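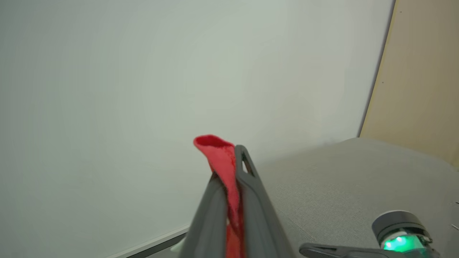

Dedura diary: the cloth files

May 29, 2018

I have now picked up the same sort of cloth 622 times, and I would like it noted that at no point did I do it with my own hands.

For those who came in late, I'm one of the people teaching the Dedura arm to tidy. Teaching is a generous word. I steer it through a job, it records what the wrist camera saw and what the fingers did, and then we do it again with something moved a bit to the left. When there's a big enough pile of these, the pile goes off to Cliromlow, our training code, which chews on it overnight and comes back with opinions.

In April its main opinion was that cloths live in the air. We'd been starting the recordings a moment too late, with the thing already pinched, so as far as Cliromlow could tell a red cloth was a natural feature of the gripper, like a nose. It would close on nothing, lift the nothing beautifully, and carry it off to wherever it thought nothing belonged. I've worked with people like that.

So now every run begins with the fingers open and well back from the job. It adds a few seconds each time. Multiply that by my remaining youth.

The red was my idea and I'll defend it. Our first cloths were grey, and a grey cloth on grey fabric, seen from the wrist past two dark grey fingers, is a test of faith. Red you can find. The objection, raised at some length over lunch, is that we may be teaching the arm to love red and not to understand cloth, and that one day it will meet a tomato. Fair enough. There's a bag of other colours waiting under my desk and I'll get to them when the reds are finished.

What I didn't expect was how bossy cloth is. A block stays a block. A cloth gets gathered up in the fingers and the top of it flops over whichever way it fancies, and then that floppy bit is sitting right there in the view for the whole carry, hiding exactly the spot you're trying to steer towards. I used to let go and try again for a neater grip. I've been told to stop doing that. The neat ones are rare in life, apparently, and Cliromlow needs to see the ugly ones get where they're going too.

I've also been told to stop being clever. Left alone, I develop a style. By the end of a morning I'm coming in low with a little swoop at the end, quite elegant, and the model dutifully learns the swoop, including at times when swooping is a terrible idea. We had 33 recordings chucked out last week on account of what the review notes called "flourish". I've had worse reviews.

The house rules, as they stand on the whiteboard:

Start open, start away from the cloth.
Move the cloth between runs. Properly, not a polite nudge.
If you fumble, recover and keep recording. Label it a fumble.
Four runs, then look at something that isn't a screen.

That last one came in after I tried to pick up my own tea with a pinching motion.

The labelling is its own small misery. Gautier, the tool we use for it, wants every run marked as grasp, carry, release or other. Most of my honest work is "other". There's a comment box too, where I've been writing things like "drifted right, thinking about lunch", and which I have since learnt is read by everyone on the Prondetti side of the project. Hello, if you're reading this one as well. The blue cloths are next, and I'd like a better chair.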